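Cable Management for a Small Bench Build

Most bench builds start out tidy and get worse every time a part is swapped. The steps on this page are for small motor assemblies that sit on a tabletop: a motor or two, a driver or power box, a few brackets, and the wiring between them. Set aside an hour the first time you do it.

What you need

Hook-and-loop ties, 50 or so cm of spiral wrap, masking tape, a fine marker, side cutters, a soft brush, and a shallow tray for screws. Zip ties are fine for the last step but not before.

Step 1. Power down and label

Switch everything off and pull the plug at the wall. Put a flag of masking tape on both ends of every cable before you unplug any of them. Write the same short code on each end. Anitha Kandasamy uses the letter of the board and the number of the port, so B3 goes to B3, and I have copied her.

Step 2. Clear the surface

Take away tools, offcuts and anything not bolted to the build. Brush dust out of bracket slots and off the mounting plates. If you work on stone or another hard top, put a thin mat down first. Screws bounce a long way.
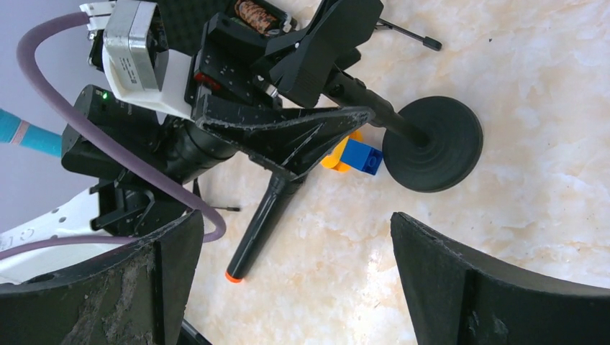 Step 3. Sort the cables by thickness

Thick cables decide the route, so place them first. A heavy cable doesn't like a tight bend – let it make a wide curve and fix it at two points, one near each end. Thin signal wires can follow it or take their own path, but keep them away from motor leads where you can.

Step 4. Secure the loops

Any loop that stands up off the table will get caught by a sleeve sooner or later. Pull the slack back toward the box it came from and hold it with a hook-and-loop tie. Leave enough to lift the box and turn it over. For moving parts, run the mechanism by hand through its full travel and watch the cable the whole way.

Step 5. Keep indicators in view

Don't route anything across a status light. You will want to see it from your chair.

Step 6. Test, then trim

Plug in, power up, and run the build for a few minutes. If nothing pulls or rubs, swap the temporary ties for zip ties and cut the tails flush. Leave the tape flags on.

Ese Shehu asked whether spiral wrap is worth it on short runs. Under 300 mm I skip it.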